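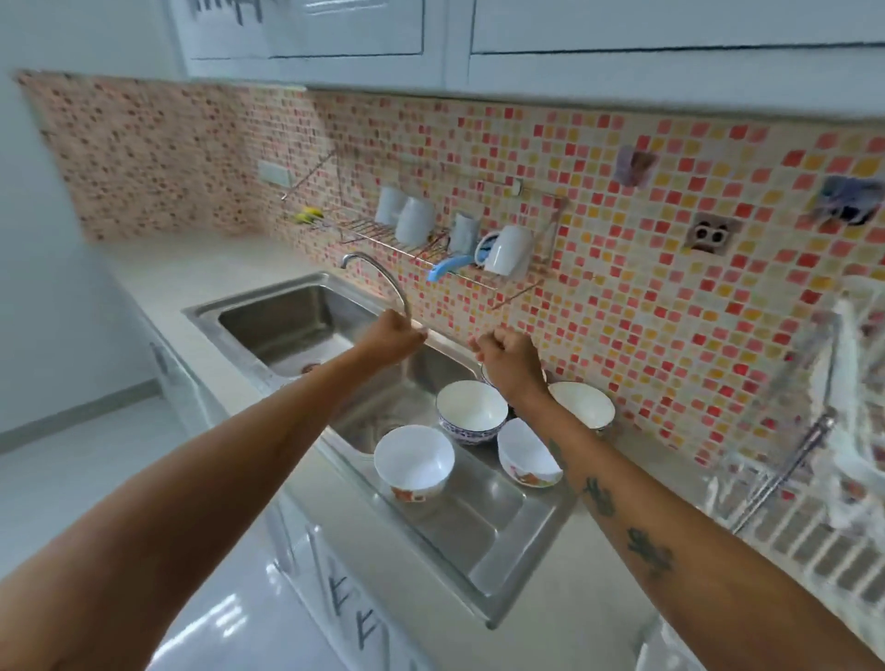

Kitchen sink with gooseneck faucet and bowls

Home | Data | Notes | Changes | Contact

June 2019
By Hilkka Rautiainen

# Itetti Household Water Diary

Itetti is a small collection of diaries about water use at home. The people who kept them wrote down, each evening, what they used water for and what the meter showed. The data is in one CSV file, with a second file for the free comments.

## What is inside

- `diary.csv`: 1174 rows, one row for each household and day
- `comments.csv`: the free text, in the language of the writer
- `codes.txt`: explanation of the short codes for activities

The diaries come from 40 households in the towns of Kivora and Divetti. Each household was asked to write for one month. Nearly 13 of the diaries have gaps of more than a week; please check the column `gap_days` before you calculate any average.

## Columns

`house_id` is a random number and has no connection to the address. `meter_am` and `meter_pm` are in liters, copied as the person wrote them. `kitchen`, `bath`, `laundry` and `garden` are the person's own estimate, and very often the four together do not give the same sum as the meter. I did not correct this. `guests` is yes or no.

An empty cell means that nothing was written. A zero means that the person wrote zero. In the first version these two were mixed by my mistake, and Kyu-ri Kang has separated them again from the paper forms.

## Known problems

The kitchen estimates are the weakest part. Some people counted cooking water together with dishes, others counted only dishes, and the form did not say which one we wanted. Vusumuzi Hlongwane has marked the clear cases in `kitchen_note`, but many stay unclear.

Three households in Divetti share one meter. For them the meter columns are the same and should be used one time only. Their codes begin with V, after the Van der Merwe building where they live.

The garden numbers are from October and therefore very low. Please do not use them to speak about summer.

## Reading the file

The separator is a semicolon and the decimal sign is a comma. The encoding is UTF-8. If your program shows strange letters in the comments, it has probably opened the file with an older setting.

## Use and thanks

You may use the data for teaching and for your own study. If you publish something, please name the collection and the version. Ntombi Mthembu typed most of the paper forms, and Bronwyn Mudgway checked the English in the code list.

To do: translate the comments from Kivora, and add the missing code for pets.

Contact: Hilkka Rautiainen, Itetti | © Itetti | Back to top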